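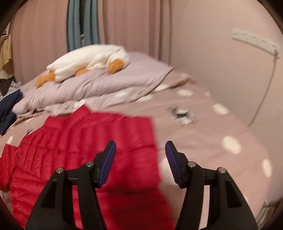
Red quilted jacket spread out on the bed.

Folding a Quilted Puffer Jacket on a Bed

Home > Clothing Care > Outerwear > Folding and Storage

By Nuala Gallagher. Method checked by Finbarr Dunne.

This guide covers padded jackets with stitched channels and a smooth outer shell. It applies to synthetic and down fillings. It does not cover long coats or jackets with a fixed fur trim.

What you need

A flat surface larger than the jacket with both sleeves out. A made bed is suitable. A Madigan cotton storage bag, medium, or any breathable bag of similar size. One soft cloth.

Preparation

Empty all pockets, including the inner one. Wipe the shell with the cloth and leave the jacket on a hanger until fully dry. Damp filling clumps in storage. Close the main zip to the top and fasten any studs at the cuffs. Pull the bedding tight before you start, as loose covers move with the jacket when it is turned.

Step 1. Lay out

Place the jacket front down with the collar towards the head of the bed. Straighten the hem. Smooth each channel from the centre outwards with the flat of the hand. Do not press hard at this stage.

Step 2. Sleeves

Fold the left sleeve across the back so that the cuff points to the opposite hem corner. Repeat with the right sleeve. The sleeves should cross below the shoulder seams. If the bulk at the crossing is high, lower one sleeve by one channel.

Step 3. Sides

Fold each side in by a quarter of the body width. Keep the fold line parallel to the zip. A smooth shell will slide back if released too early, so hold each side down for a few seconds.

Step 4. Hem to collar

Fold from the hem upwards in three turns, pressing the air out towards the collar after each turn. Follow the stitched seams where possible. A fold made along a seam lies flatter than one made across a full channel.
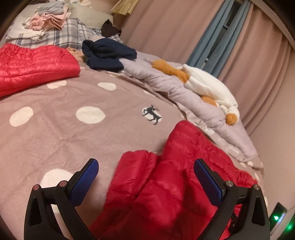 Shell bunched into rolls and folds. A jacket in this state should be laid flat again from Step 1.

Step 5. Bagging

Slide the folded jacket into the bag collar first. Leave the neck of the bag loose. Store on a shelf with nothing on top.

Two jackets

Fold them one at a time, keeping the second flat at the far side of the bed. Use a separate bag for each.

Notes

Vacuum bags are not recommended for more than a few weeks. For hooded jackets, fold the hood down over the back before Step 2. On taking the jacket out in October, hang it for a day and shake it by the hem to restore the loft.

Related guides: Washing Padded Jackets; Replacing a Zip Pull; Storing Gloves and Scarves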